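The Arm That Wouldn't Let Go: Pepper Trials at Garkivport

Photos and notes, posted 9/26/23

Brutia runs a kitchen automation program called Đồng out of the old cannery building in Garkivport, and for most of this summer the job on the bench has been a small one. Pick up a chili pepper from a steel plate, carry it over to a wire basket, let go. The press sheet calls it "produce handling at human pace." I went along for the last round of trials because I had read the press sheet and wanted to see what pace they meant.

What I got to watch instead was a fault. The gripper closed on a pepper and didn't open when it was told to. Then somebody hit the stop and it still didn't open.

The short version of the setup is that the fingers come from Clarnik and the software is Brutia's own. When the stop button is pressed, the arm is supposed to hold its position and the fingers are supposed to go slack. That second part matters a good deal more than the first if the thing in the fingers is yours. A parked arm can be walked around. A closed gripper on a thumb is another kind of afternoon.

The pepper was pinched flat in the middle and stayed that way until the power was pulled at the wall. The screen said OPEN the whole time.

According to the run log, it happened on attempt 183. The fingers had opened on command every time before that, which I heard more than once in the room, in a tone suggesting I should find it comforting. I don't, much. If a fault shows up early you know where you stand. One that waits until everybody has stopped watching the fingers is the kind I would worry about.
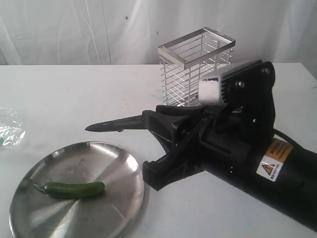
The first explanation I was given was heat. The motor had been working for hours, the driver board got warm, the board protects itself by ignoring new commands, end of story. It could be true. It was also offered before anyone had taken a temperature reading, and when I asked for the limit on the board I was told it would be looked up.

The second explanation came the next morning and was better. The hand sends its status back to the software, and the software had been showing the last command it sent instead of the last position it received. So the word OPEN on the screen meant "we asked for open." For a month of trials that difference had made no difference. I asked whether the earlier results had been scored from the screen or by someone looking at the basket. Mostly by someone looking, I was told. I wrote down "mostly."

Neither explanation covers the stop button. The stop goes through its own line, or is supposed to, and a confused display shouldn't be able to touch it. Brutia's position is that the stop did work, in the sense that the arm quit moving. I saw that too, and I agree that the arm quit moving. The fingers are the part that squeezes.

Some of this is an old argument. A hand that goes slack on a stop will drop whatever it's holding, and if that's a pan of hot oil you would rather it hung on. A hand that hangs on is no friend to a person's fingers. Clarnik leaves the choice to the buyer, as a setting. The Đồng bench was meant to be set to slack, and the people running it believed it was. As far as I could learn, that belief rested on the setup notes, and the last time anyone had tried the stop with something in the grip was before the summer trials began.

What they changed while I was there:

The screen now shows the measured finger position, with the command in smaller type next to it.

The stop gets tested at the start of each session with a foam block in the fingers. The fingers have to go slack 4 times in a row before any food comes out.

After every 30 attempts the run pauses and someone opens and closes the hand by manual command, watching the fingers and ignoring the screen.

Hands stay off the bench until power is cut. This was already the rule. I saw it broken twice on my first day – both times by people reaching in to straighten a pepper.

All of that is sensible and I'd have liked to see it in place before the summer. The list doesn't say why the stop line failed to release the fingers, and until someone can say so, I would treat the rest as good housekeeping.

Brutia still plans an endurance run of 2,000 pick-and-place cycles in October, in the same room with the same model of hand. I asked whether the date would move if the stop fault hadn't been explained by then. The answer was that they expected it to be explained by then. I asked again, a bit differently, and got the same sentence back.

The press sheet, for what it's worth, has been updated since my visit. "At human pace" is gone and it now says "at dependable pace." The line about fail-safe release is still in there, word for word.

I've asked to see the full log for the day, along with whatever Clarnik says when it has had the hand back for inspection. Anything I get will go up on this page under the notes.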